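Wolby is a simulated two-arm workcell for recording manipulation demonstrations. It runs on one workstation and writes episodes that a policy can be trained on directly. The package contains the room, the robot model, the teleoperation client and the recorder.

The attic room is one of the 3 rooms included. Both views are rendered in it.
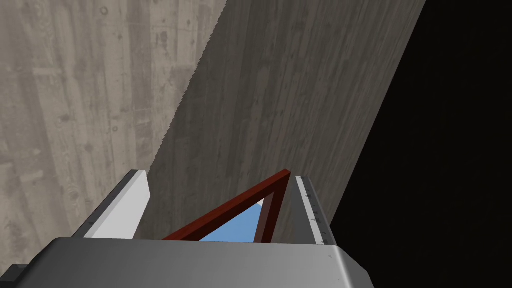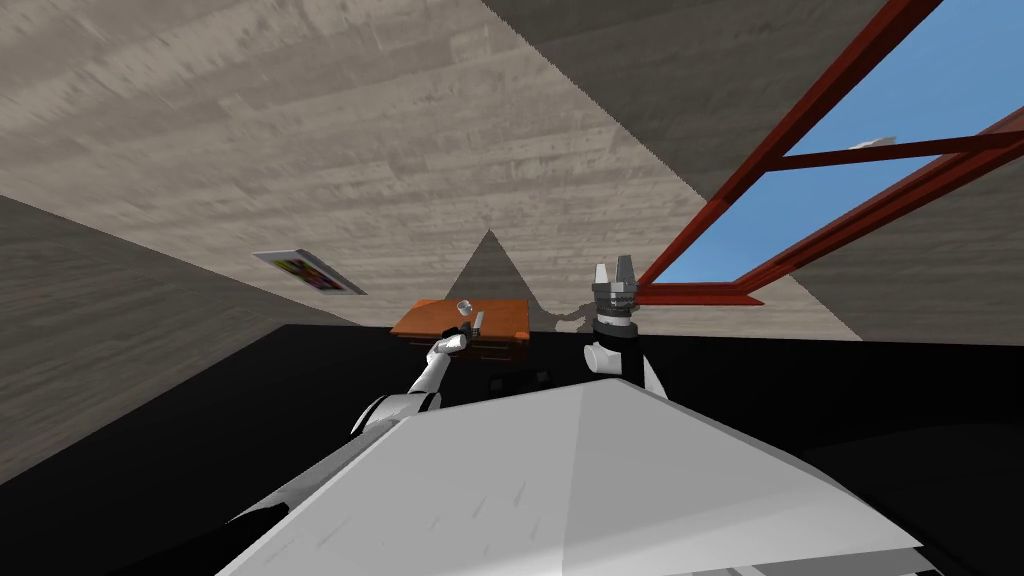

## What is recorded

Each episode stores the camera streams, joint positions for both arms, gripper opening, and the commands sent by the operator. Commands and measured positions are kept in separate columns, so you can train on either one. Contact forces are off by default because they slow down the physics step on older machines. Turn them on in the session file if you need them.

An episode starts when the operator presses the left pedal and ends when they press it again. The right pedal marks the episode as failed. Failed episodes are saved to their own folder and are left out of the export unless you ask for them.

## Rooms and objects

Every room has a daytime and an evening lighting setup. Wall and floor textures can be swapped between episodes. The attic room has sloped surfaces and a skylight, and it is the one we suggest for testing how a policy copes with a cluttered background.

The object library has 265 models. Each one comes with a collision mesh, a mass and a friction value. You can import your own models, but check the collision mesh before recording. Thin-walled objects such as glasses need a finer mesh than the importer makes on its own.

## Operator setup

- Two handheld controllers or a pair of Pilska leader arms
- Foot pedals (supplied)
- Headset or flat monitor
- Workstation with a supported graphics card

The leader arms take longer to set up and must be calibrated at the start of each shift. Operators who are new to the work usually do better with them. The handheld controllers are fine for single-arm tasks.

## Export

Arruda, the export tool, checks each episode for dropped frames and clock drift before writing it out. Episodes that fail the check are listed in a text file with the reason. Arruda does not repair them.

## Ordering

Licenses are sold per workstation and include 2 operator accounts. Extra accounts can be added at any time. Pedals and leader arms ship from our Prallelberg office. Leader arms are built to order, and orders placed in December go out the following month.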